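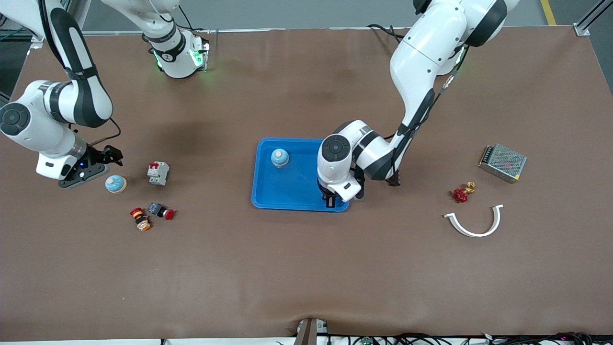
Vustell Sorting Kit, data card. The kit is supplied by Rakau for the evaluation of two-arm handling of small electrical and mechanical parts. Items are laid out on a covered table with a blue tray at its center, and the set includes a circuit breaker with a red toggle, a push-button switch and a power supply with a mesh cover. Each arm carries a black gripper.

Release 2 contains 40 sessions. Access requests should be addressed to Rakau.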